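Galerie : les meubles de l'atelier de Brultar

Page mise à jour le 23 août 2019

Bienvenue dans la galerie. Je réunis sur cette page les meubles qui se trouvent dans mon atelier de Brultar ou qui y sont passés pendant la saison. Le français n'est pas ma première langue, je vous prie donc d'excuser les tournures un peu raides. Pour le vocabulaire du bois je me suis aidé d'un vieux dictionnaire, et si un menuisier trouve un mot mal employé, qu'il m'écrive, je corrigerai avec plaisir.

Je ne suis pas ébéniste de formation. J'ai commencé avec une chaise trouvée dans la rue et un papier de verre beaucoup trop gros. Les rayures sont encore dans l'assise, et je m'assieds dessus chaque matin.

Les meubles sont classés par pièce de la maison. Chacun a une petite note, plus ou moins longue selon ce que j'avais à en dire.

L'entrée

Le banc à chaussures. Acheté chez Sperling, au dépôt-vente, avec un pied plus court que les autres. J'ai ajouté une cale collée sous le pied. On la remarque seulement quand on est couché par terre.

Le porte-manteau. Il manquait deux patères, j'en ai tourné de nouvelles et elles sont un peu plus grosses que les anciennes. Les manteaux lourds vont donc à gauche.

Le petit coffre. Charnières d'origine, serrure perdue. Pour le moment je le ferme avec un ruban de cuir, et ce moment dure depuis 18 mois.

Le séjour

La bibliothèque basse. Elle vient d'une école de Grekau qui changeait son mobilier. Les étagères étaient couvertes d'une peinture verte très épaisse, que j'ai enlevée à l'air chaud puis au racloir. Dans les angles il en reste un peu. J'ai essayé avec un vieux tournevis, j'ai abîmé le bois, je me suis arrêté.

Le fauteuil à accoudoirs. Je n'ai touché qu'au bois. Pour le tissu il faut une personne qui sait coudre une couture droite, et ce n'est pas moi.

La sellette. C'est une sorte de petite table haute pour poser une plante. J'ai appris ce mot cette année et je l'aime beaucoup. Le dessus avait trois taches rondes laissées par des pots, deux sont parties au ponçage et la dernière est restée.

La chambre

La table de nuit. Elle avait un tiroir qui coinçait en été et qui tombait en hiver. J'ai raboté les côtés et frotté les coulisses avec de la bougie. Maintenant il coince encore un peu en été.

Le miroir à cadre. Le verre est ancien, avec quelques points noirs sur le bord. Plusieurs visiteurs m'ont conseillé de le changer. Je le garde tel quel.

La commode. Toujours en travaux. Le fond est décollé, un panneau est fendu sur toute la hauteur, et je ne sais pas encore si je vais le recoller ou le remplacer. Les tiroirs sont rangés dans l'ordre contre le mur du fond, avec un numéro au crayon derrière chaque façade. Si vous démontez un meuble, écrivez ces numéros – j'ai perdu une soirée entière pour ne pas l'avoir fait sur le meuble précédent.

La cuisine et le travail

Le billot. Lourd, creusé au milieu par les années. Je l'ai seulement lavé, séché longtemps debout et nourri avec une huile alimentaire.

Les tabourets. Ils sont 3, de hauteurs différentes, achetés en des occasions différentes. Les enfants des voisins prennent toujours le plus haut.

La table au plateau clair. C'est le meuble pour lequel on m'écrit le plus souvent, et je prends donc un peu plus de place. Je la cherchais large, pour pouvoir étaler un plan ou une pièce démontée sans que rien ne tombe. Je l'ai payée 100 euros chez Sperling en mai, transport non compris, et le transport a été une aventure dans l'escalier.

Ce qui m'a décidé, c'est le dessin du bois. En français on parle de « ramages » ou de « flammes » quand la planche est débitée sur dosse et que les cernes forment des arches les unes dans les autres. Dans ma langue nous avons un mot qui signifie plutôt « montagnes », et je trouve que les deux images sont bonnes. Quand je réfléchis à autre chose, je suis souvent une ligne avec le doigt jusqu'au bord.

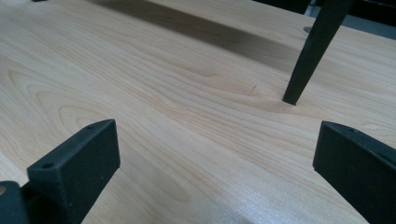 Le plateau clair : de grandes arches à gauche, un dessin plus serré vers le milieu, et un peu de lumière sur la surface satinée.

Quelques réponses, puisque les mêmes questions reviennent dans le courrier.

Quel produit ? J'utilise le vernis Nedell, version mate, en 2 couches fines, avec un ponçage très léger entre les deux. Sur un bois pâle je fais toujours un essai en dessous du meuble, car certains produits tirent vers le jaune et on ne peut plus revenir en arrière.

Quelle essence de bois ? Le vendeur ne savait pas et je préfère ne rien affirmer. Bouleau, érable, j'ai entendu les deux réponses, chaque fois données avec beaucoup d'assurance.

Comment la nettoyer ? Un chiffon à peine humide, dans le sens des veines, puis un chiffon sec. Pas d'éponge abrasive. Les tasses chaudes vont sur un dessous de verre, même si l'on est pressé.

Est-elle à vendre ? Non. La sellette et le banc peuvent se discuter.

Le coin des restes

Les chutes. Je garde tous les morceaux plus longs que la main. Ils deviennent des cales, des taquets, parfois un bouton de tiroir.

La boîte de quincaillerie. Vis, clous, équerres, clés sans serrure. Si vous avez une serrure sans clé pour un petit coffre, nous pouvons comparer.

Pour visiter

L'atelier se trouve à Brultar, derrière l'ancien lavoir, la porte bleue au fond de la cour. Je reçois sur rendez-vous, de préférence l'après-midi, à cause de la lumière qui est meilleure pour regarder les bois. On peut se garer devant le lavoir mais pas dans la cour – le voisin y tourne avec sa remorque.

Les textes et les photos sont de moi. Vous pouvez les reprendre pour un usage privé si vous indiquez le nom de l'atelier. La commode aura sa propre page quand elle tiendra debout.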